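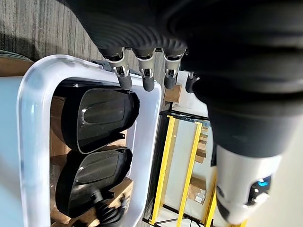

Four-fingered hand over a white tray-like frame, yellow racking behind.

Replacement covers for the Jondia hand kit

Lorcan Ní Chonaill
Our department is considering the Jondia kit with the ribbed black cover. Are covers sold separately, and does the Drurell service plan include them?

Zulu
Covers are sold singly. The plan includes one fitting per year, in December.
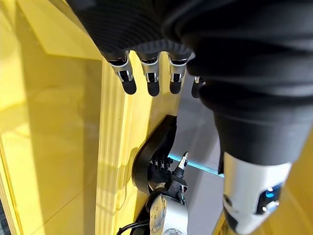
Fingertips are ordered under a separate part number, 537, and are excluded from the plan. Please allow 15 working days for delivery.

Dikitz
I believe the plan was withdrawn. We purchase our covers directly and have had no difficulty.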